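Demonstration set two, notes from March

The first set for the Satside task had 174 episodes, and the policy trained on it did poorly whenever the start pose changed. I went back through the logs and found that I had begun nearly every episode with the arm in the same place. The model had learned a path more than it had learned to look.

For the second set I wrote the start poses down ahead of time. There are 10 of them, and each gets the same number of episodes. Two put the target close to the edge of the wrist view, so that the first part of the motion has to be a search. Zeeshan Bangash wanted those dropped as too hard to teleoperate. They stayed in.
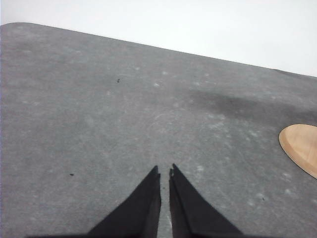 Fingers start nearly closed in all of them. In the first set I left the opening wherever it ended up after the previous release, and the width channel was close to useless as an input for the opening second of each episode. Fixing it costs one extra command in the reset script.

I am not cleaning the table between sessions. Scuffs and specks stay where they are, and I log the session number so I can split on it later. Ehsan Jafri ran a test on the Brollau data where he trained on one session and evaluated on the next, and the loss went up more than either of us expected. My guess is that the encoder was using surface marks as landmarks. I have no proof of that yet.

Failed grasps are kept and tagged. Episodes where I hit the wrong key are deleted.

Target is 100 episodes before the next training run. Still to do: check timestamp drift between the wrist stream and the joint states, which was 2 frames last time I measured it.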